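Home | Household | Packaging | Paper goods | Index

Multipack wrap
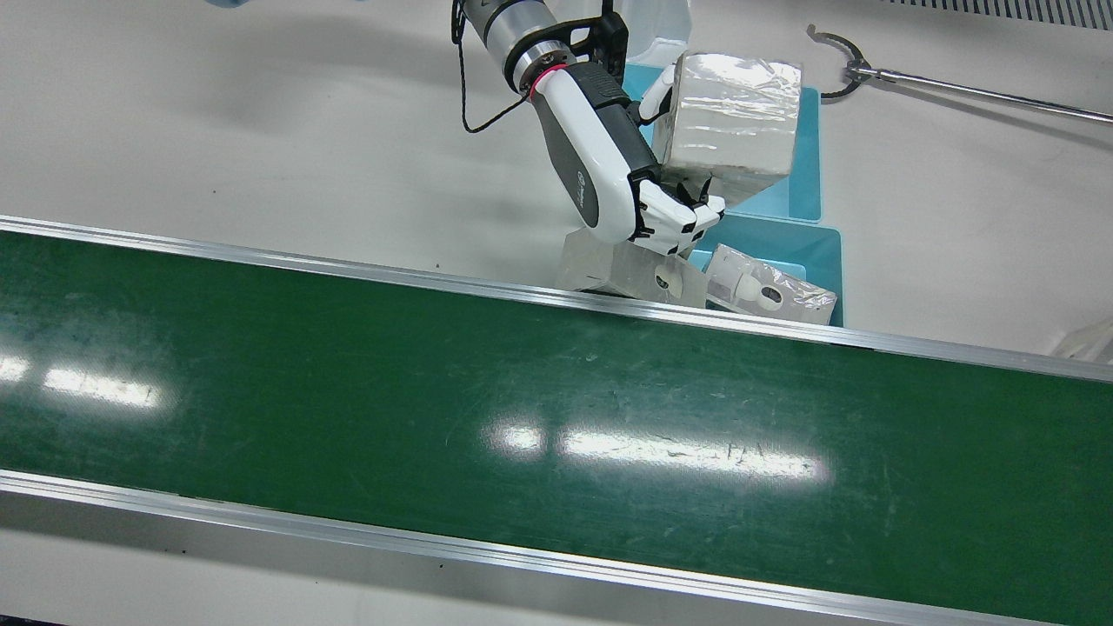 Multipack wrap is the thin plastic film that holds several small household goods together as a single bundle, most often toilet rolls, kitchen rolls and paper napkins. It is one of the most overlooked things in the cupboard, and a lovely bit of everyday design! The film may be left quite plain, so that white contents show through the wrinkles and shine, or it may be printed, and a favourite pattern for printed film is the roll itself, repeated in grey circles across clear plastic. Packs of both sorts travel happily side by side in shallow trays.

Making the wrap

Most multipack wrap is polyethylene. In shrink wrapping, a loose sleeve is placed over the goods and warmed, and the film pulls in tightly as it cools. Other packs are made from ready-formed bags, filled from one end and sealed (look for the folded ears at the sides). A film of 30 microns is plenty for a pack of 4 rolls, although bigger bundles usually need something stronger.

Shape and handling

Rolls are awkward things to stack loose, but wrapped in two layers of two they make a stubby block that sits well on a shelf. The paper gives a little when squeezed, so a pack can be gripped firmly without harm. Packers at Flodik, a small paper goods firm, call this softness "the give". Eleni Krasniqi, who ran its wrapping room, liked a pack that sprang back when pressed with a thumb.

Opening and reuse

Tearing along a side seam keeps most of the film whole, and it then makes a handy liner for a small bin. Clean film can be recycled where soft plastics are collected.

See also: Kitchen roll; Shrink film; Paper napkin

Last updated: October 10, 2021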